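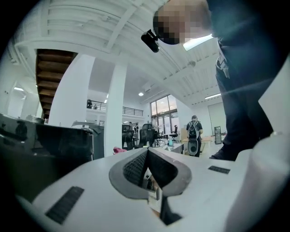

Person leaning forward over a white gripper with black ribbed grip pads.

Badik Electric Van Conversion — Progress Report to the Hallenmont Transport Fund
Reporting period: through the end of November
Prepared by: Somkiat Petchrat, project lead

Summary

Work on the Badik delivery van moved from bench testing to road testing in this period. The battery pack passed its charge and discharge checks, the first converted van has covered 1121 miles, and the second is waiting for its rear motor mount. Spending is within the approved budget. One milestone, the cold-weather range test, has slipped and is now planned for the next period.

Battery pack

The pack uses the module layout approved in the last review. Each module was cycled on the bench before it was installed, and two were sent back for high internal resistance. The supplier, Janach, replaced both under the existing terms. Cell voltages in the finished pack stay close together down to a low state of charge, then begin to drift. The drift is within the limit set in the test plan, but it was larger than in the bench data, and we are logging it on every drive.

The coolant loop was changed once. The original hose route passed too close to the rear spring hanger and showed rub marks at the first inspection. It now runs along the inside of the frame rail with two added clips.

Road testing

Van 1 runs a fixed loop from the Hallenmont depot, with a payload of 250 kg strapped over the rear axle. Average energy use is slightly better than the model predicted on the flat section and worse on the hill section. Most of the gap on the hill comes from the regenerative braking setting, which was left at the conservative factory value for the first drives. The stronger setting has been in use for the second half of the mileage and the drivers have accepted it, although two asked for a softer response at walking speed. That change is in the next software build.

DC charging at 60 kW was held without a power reduction in mild weather. One session ended early with a communication fault between the van and the charger. The fault did not repeat at the same station, and the log has gone to Ongart, who supply the charge controller.

Van 2

The body is stripped, the wiring harness is in, and the front subframe is painted. The rear motor mount was rejected on delivery — the bolt holes were out of position on one side — and a corrected part is on order. No other work on Van 2 depends on it except final alignment.

Budget

Labor is slightly under plan and parts slightly over. The overspend is in high-voltage connectors, where the minimum order was larger than we had assumed. The extra stock will be used on Van 3, so no change to the total is requested.

Open items

Cold-weather range test: delayed 7 weeks. The climate chamber was booked by another customer, and the new slot begins on a Saturday.
Charger communication fault: open, waiting for Ongart.
Rear motor mount, Van 2: on order.
Low-speed regenerative braking response: fix written, not yet road tested.
Driver manual: draft complete except for the towing section.

Next period

We plan to complete the cold-weather test, finish Van 2, and start the payload comparison between the two vans on the same loop. A decision on the pack supplier for Van 3 is needed from the Fund before we place the order. The two quotes are attached separately with the test logs.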